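Jidevent Teaching Station Set-Up Guide
Search this guide Enter keyword Go

Section 7. Recording Table-Clearing Examples

7.1 Purpose

This section describes how to record examples for the sorting task on a two-arm Jidevent station. Each example is one complete attempt, saved as a single episode. The learning system uses both the camera views and the arm positions, and the two must be recorded together.

7.2 Before Recording

1. Confirm that both arms are in the rest position and that the emergency stop is released.
2. Start the Cludilport recorder and select the task name from the list. Do not type a new task name.
3. Check that the clock offset shown for each arm is under 4 milliseconds. If it is higher, restart the recorder.
4. Place the blue tray on the left side of the table and the box on the right side, within reach of the right arm.
5. Set out the items to be sorted on the table. Change their positions and angles before every episode.

NOTE: Dishes go in the tray. Disposable items go in the box. Items already sorted may stay in place when the next episode begins.

7.3 Recording an Episode

1. Press Record and wait for the tone.
2. Move one arm at a time until you are used to the controls. Both arms may then be moved together.
3. Approach each item with the gripper open. Close it slowly on thin materials such as foil.
4. Release the item inside the tray or box, and raise the gripper clear before moving on.
5. When the table is clear, return both arms to rest and press Stop. An episode may last up to 60 seconds.

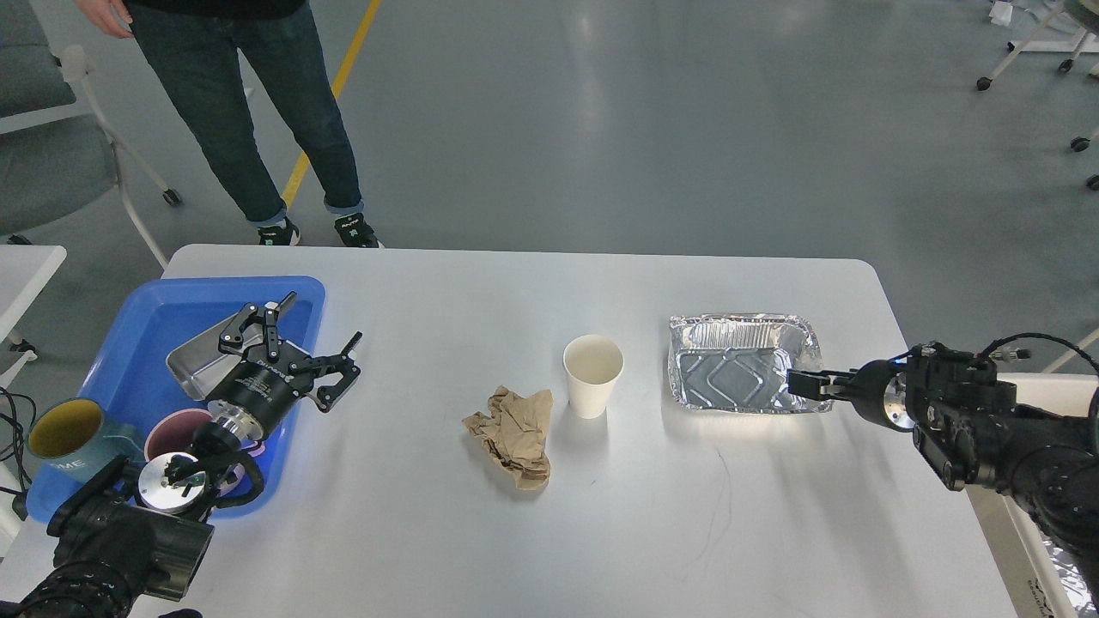
Figure 13. Sorting task with paper, a cup and a foil tray on the open table between the arms.

CAUTION: Keep hands and loose clothing away from the table while the arms are powered. A second person in the area must remain outside the reach of both arms.

7.4 Keeping or Discarding

Mark the episode Keep, Retry or Discard on the review screen. A missed grasp followed by a successful one should be marked Keep. Discard any episode in which an arm strikes the table or a camera view is lost. Discarded episodes stay in the local folder until the next upload to the Rulham server.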